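Pre-Session Checklist for Simulated Tabletop Collection, With Comments
Stamp and clipboard task family, Zarer workspace
Kept by Fadwa Ragab, with additions from Arif Yusof

Please go through this list before you record your first episode of the day, and again after any long break. It takes a good while the first time and goes much faster once your hands know it. I have left the comments in because several of you told me they were more useful than the items, and I was secretly pleased to hear it.

Mark each line OK, NOT OK or N/A. If you mark something NOT OK, write a few words next to it. "Gripper odd" does not help the person on the next shift very much, but "left finger lags when closing" helps them a great deal.

PART A. YOU AND YOUR STATION

A1. Chair, screen and hand controller set at a comfortable height. [ ]
A2. Wrists straight when the controller is in its resting position. [ ]
A3. Controller cable clear of your feet and your chair wheels. [ ]
A4. Water within reach, but on the side shelf. [ ]
A5. Break timer set for 20 minutes. [ ]

Comment on A2: The robot lives in software and can bang into its table all day without hurting itself. You can't. Most of the soreness people have reported came from holding the controller up in the air while waiting for a scene to load, so please put it down between episodes.

Comment on A5: I know the timer goes off just when you have found your rhythm. Finish the episode you are in, then stand up. Arif used to switch his off and now he is the strictest of us all.

PART B. SCENE LOAD

B1. Ekusetti launched from the shared shortcut, and no second copy running. [ ]
B2. Scene name matches the one on your assignment sheet. [ ]
B3. All objects on the assignment sheet present after load. [ ]
B4. Objects settled, with no jitter, sinking or slow sliding. [ ]
B5. No objects sharing the same space where they should only be touching. [ ]
B6. Lighting and surface textures fully loaded. [ ]

Comment on B3: Check against the sheet, please, and don't trust your memory of yesterday's layout. The randomizer moves things around between loads, and one small item behind a larger one is very easy to miss. Turn the view until you have seen behind everything tall.

Comment on B4: Give it a slow count before you decide. Some of the lighter pieces take a moment to come to rest, and if you start recording while they are still drifting, the policy sees objects moving with no arm anywhere near them. We had to set aside 130 episodes in January over exactly this, and Arif and I looked through every one of them with a pot of tea and not much cheer.

Comment on B5: Thin things are the usual culprits. Paper and cards like to slip partway into the tabletop. If that happens, reload the scene. Nudging them free with the gripper looks clever, but then the episode starts from a state that no one meant to create.

PART C. ARM AND GRIPPER

C1. Arm at its start pose, above the objects and touching none of them. [ ]
C2. Gripper open and empty. [ ]
C3. Open and close the gripper twice. Both fingers move together. [ ]
C4. Small test motion in each direction agrees with your hand. [ ]
C5. Speed limit set to the training value. [ ]
C6. Collision warnings turned on. [ ]
C7. Pause button tested. [ ]

Comment on C1: The gap under the fingers matters more than you would think. A start pose that is too low means your first motion has to be upward, and then the model learns a little hop at the beginning of everything. We spent most of a Thursday wondering where that hop had come from — it was us, of course.

Comment on C4: If left and right feel swapped, your view has been turned around to the other side of the table. Reset the view first and test again before you go changing any settings.

Comment on C7: It feels silly to test a pause button on a robot that isn't there. Please do it anyway. Several of you will move over to the physical arm at Stusteritz later on, and I want your thumb to find that button without any help from your head.
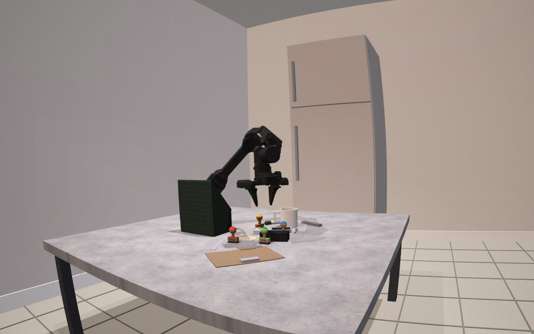
A word about crowded layouts before you go on to the recording items. When the small things sit close together, take the extra second to plan which way the fingers will come down. A stamp should be grasped by its knob with the gripper turned so that neither finger brushes a neighbor. If you can't see a clean way in, lift, rotate the wrist and come down again. A slow, tidy approach is a perfectly good example for the model to learn from, and a fast one that knocks over two other things on the way is a poor one even if the right stamp ends up in the right place.

PART D. RECORDING

D1. Instruction text read aloud once before starting. [ ]
D2. Instruction can be carried out in the scene as loaded. [ ]
D3. Zaki recorder showing a green status and a rising step count. [ ]
D4. Free space on the local drive above the warning line. [ ]
D5. First episode played back in full before recording the second. [ ]

Comment on D1: Reading it aloud is Arif's idea and I was doubtful, but it has caught a surprising number of mix-ups. "Put the red stamp on the clipboard" and "put the red stamp beside the clipboard" look much the same at four in the afternoon.

Comment on D2: The instructions are written separately from the layouts, so now and then you get one that makes no sense, such as moving an object to a spot that is already taken. Skip it and choose "instruction conflict" from the menu. You will not be marked down for skips.

Comment on D5: Please watch the whole thing, at normal speed. A recorder can show a healthy green light and still save a frozen wrist view. Episode 709 is the one I show to newcomers, should you want to see what that looks like.

PART E. LABELING EACH EPISODE

E1. Marked success only if the object is at rest and the gripper has let go. [ ]
E2. Accidental contact with other objects noted. [ ]
E3. Second attempts noted as "recovery". [ ]
E4. Nothing deleted. [ ]

Comment on E1: If you find yourself arguing with the screen over whether it counts, choose "unsure". Fadwa's rule, and I am Fadwa, so you may come and argue with me about it.

Comment on E3 (from Arif): Don't be shy about these. A missed grasp followed by a calm second try teaches the model what to do when things go wrong, and we are short of them. What we don't want is a miss made on purpose. They look different, and we can usually tell.

Comment on E4: Bad episodes get a label and stay where they are. The review step sorts them out, and it needs to see the failures to report a fair success rate.

PART F. END OF SESSION

F1. Last episode closed and saved. [ ]
F2. Upload finished, with local and server counts matching. [ ]
F3. Arm returned to its start pose and scene closed. [ ]
F4. NOT OK items copied into the shift log. [ ]
F5. Controller on its charger. [ ]

Comment on F2: If the counts differ, leave the machine on and write a note on the screen for the next person. Please don't start the upload again by hand. We ended up with 1115 duplicates the last time that happened, from someone who was only trying to be helpful, and I would have done the same in their place.

Comment on F4: Include the little things as well, even the ones you fixed yourself. Three small notes about the same drifting card are what finally got the card repaired.

Operator initials: ________
Station: ________
Items marked NOT OK: ________
Checked by (F.R. or A.Y.): ________

Questions about Parts A through C can come to me, and Parts D through F are best taken to Arif, who sits nearest the door.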